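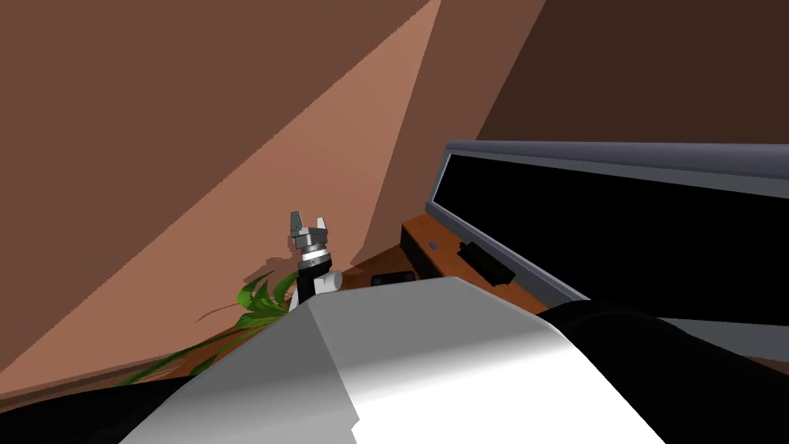
3 July 2019

Equipment planning, second pass. Usa Yimyam wants a number by September so the purchase can go in with the rest of the group's requests. Writing down where I am so she can pick holes in it.

What we need to settle: one arm or two for the home-tasks work, which gripper, and how much of the money goes to compute instead of hardware. Everything so far has been done in simulation, in the living room set, and I'd like to keep most of it there. The room costs us nothing to reset. A real one needs a person standing next to it.

Gripper first. The two-finger type is fine for nearly all of the task list. Quote from Stotinby is 3000 for the gripper with the wrist coupling, cable and one spare set of fingers. Flerncombe came back with 2291 for what looks like the same class of thing, but no coupling and no spare fingers. Asked them to requote with both. If the coupling is a custom part I would rather pay Stotinby and be done with it.

Reach is the part I keep changing my mind on. With the base out in the middle of the floor the arm has to get past its own bulk to do anything on the cabinet under the TV, and the plant in the corner is worse. Ran the seven placements from the list. Six gave a usable approach to the cabinet top. The bad one had the elbow folded over the shoulder, and the planner gave up on the small items near the front edge. So a longer arm is nice to have, and I can't justify it from these runs. Standard length stays in the budget.

Cameras. The arm casing blocks a lot when the view is from close to the base. Any real setup needs a second camera on a stand or on the wall, and I had left that out of the first version entirely. Adding a line for two cameras, mounts, and long cables. Also adding the low stand-in furniture: one cabinet, one dead TV (ask Facilities before buying), a plastic plant.

Compute. Thammasiri is willing to extend our share of the render machines through the end of the year at the current rate. Rendering is the slow step, training less so. I'd take the extension and not buy a workstation this round. Revisit if the queue gets bad again.

Service contract – Jendalano offers one per arm, yearly, and it doesn't cover fingers or cables. Those are what we break. Leaving it off for year one and putting the same amount into spares.

Where that leaves us: one arm, standard length, one gripper, two cameras, spares, render share. Second arm goes on the wish list with a note that only the lid and towel tasks need it.

Still open:
Flerncombe requote, with coupling and fingers
Floor loading in the back lab, no drawing found yet
Does the controller run on our normal outlets or need its own circuit
Lead time on the arm, roughly

Usa, if you read this before I find you, please check the floor question first. Everything else can move around it.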